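Friday, February 28, 2020
By Sânziana Zamfir
2 min read

My end-of-winter kitchen check, with notes on how the Dernlow apartment did this time:

Smoke alarm: OK. Pressed the button, scared the cat, done!

Extinguisher: OK. Needle's in the green, but the bracket is loose (I keep meaning to fix that).

Outlet by the sink: FAIL. The test button does nothing. I've emailed Tudose, our building manager, and until then the kettle lives across the room.
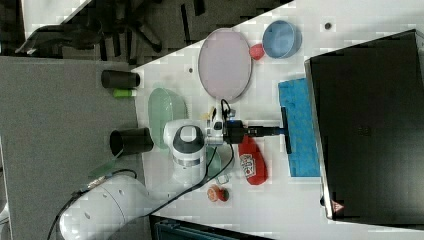
Under the sink: OK, mostly. I ran the faucet for 4 minutes with a paper towel under the trap and got one tiny spot, so I'll look again in June.

Stove: OK. Pulled it out and vacuumed behind it – some 40 crumbs' worth of toast back there, ugh.

Cords: FAIL. The toaster cord is cracked near the plug. Tossed it.

Cleaners: moved the drain stuff up to the high shelf before my nephew visits.

Still to do: range hood filter, window latch.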